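Flollel Plug-In Power Meter: six weeks with a small nag

I bought the Flollel because our electric bill had started arriving with the confidence of a ransom note. It plugs into the wall, you plug your appliance into it, and a little screen tells you what that appliance is costing you. The one I bought logs to an app called Ama, which wanted my email address, my location and, for some reason, my birthday.

Setup took four tries. The instructions are a single sheet folded into a shape I have never been able to restore. Once it was connected it behaved, and I spent a happy evening carrying it from room to room like a man with a metal detector. The old fridge in the garage, known in our house as Arthur, used 700 watt-hours overnight while keeping one jar of pickles cold. The space heater was worse, but I had my suspicions there.

The display is my main complaint. The digits are thin and gray, and the backlight goes off just as you get down on your knees to read it behind the couch. Proper panel meters have had big numbers and lit lamps for years, and I don't see why the home version has to whisper. 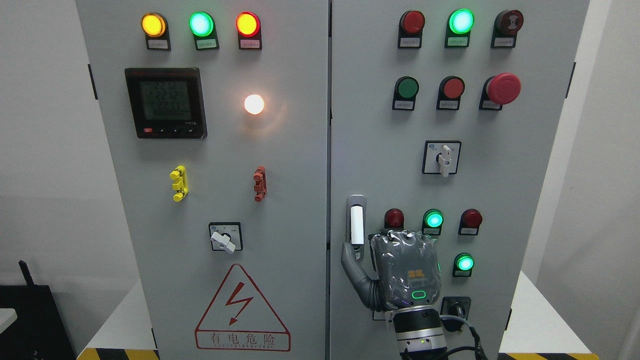
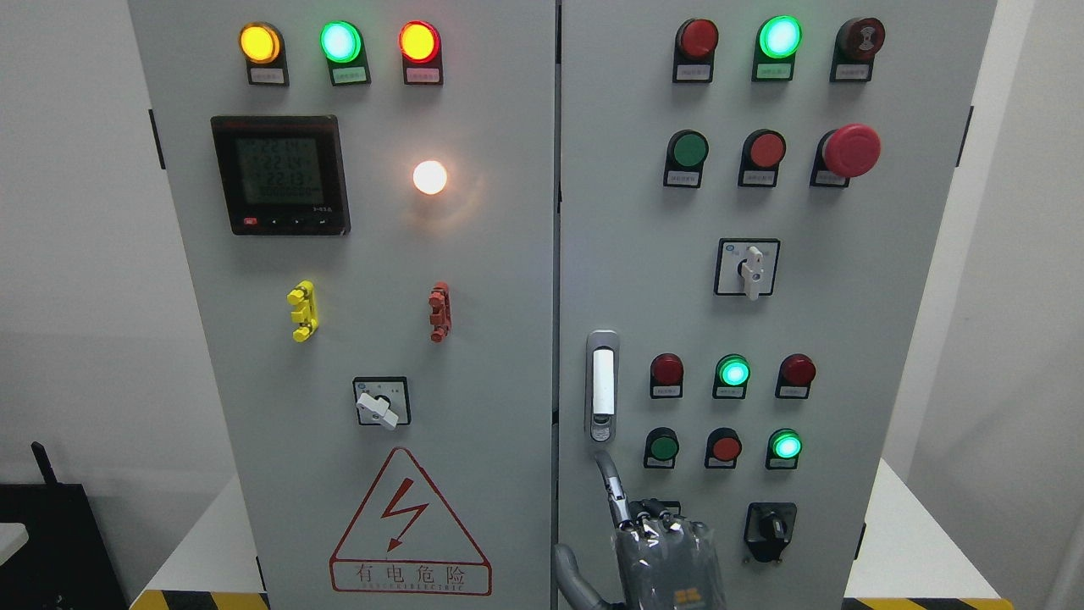 The app is better. It draws a tidy graph for each appliance and lets you name them, although it cut "Upstairs dehumidifier" down to "Upstairs dehu" and won't be talked out of it. You can set your own rate per kilowatt-hour, which you should do first, as the one it came with belonged to some happier country. Alerts can be turned off. Turn them off. Mine went at 6 in the morning to report that the coffee maker had been switched on, by me, while I stood next to it.

It's also wide enough to block the second outlet, so you'll be measuring one thing and unplugging another.

Would I buy it again? Probably, on sale. Arthur has gone to the Tirkthorpe recycling center, and the pickles have moved indoors. Four stars, minus one for the birthday.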